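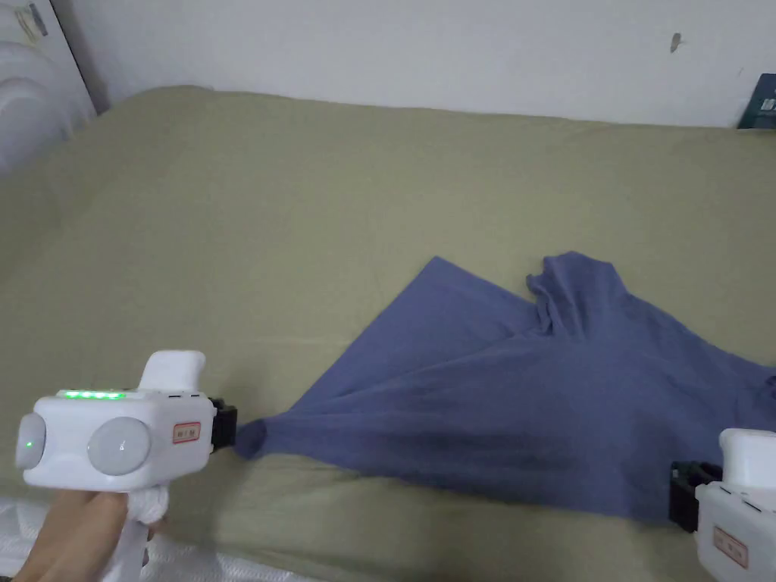 We reached Prileo a little after ten, on Wednesday, November 21, 2018, for the open day of the textile care house. The street was founded in 1817 and has narrow doors, so our group of visitors went in slowly. Despina Munteanu met us and gave each person a paper with the plan of the rooms.

I liked best the folding room upstairs. The work is done on a bed, the same as many people do at home, and I learned that a T-shirt is more difficult than a towel – the cotton is soft and the sleeves always hide.

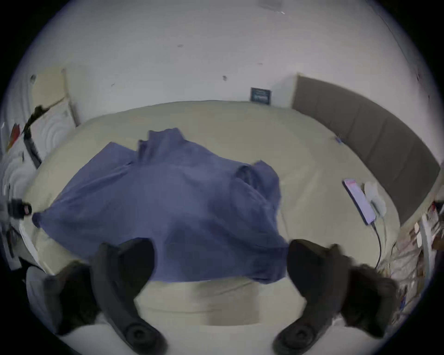

The blue T-shirt on the bed, still bunched up.

My friend Wagner Bezerra asked how one should begin. Mrs Munteanu answered that first you find the neckline, then you pull the sides wide and make the cloth flat with the hand.

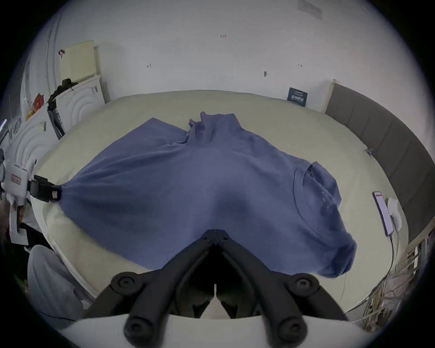

She also told us that the house receives 570 pieces in a normal week and 1000 in August. After this we had tea in room 101 and I bought a small book on ironing. The bus back to Kundonov leaves at ten past four.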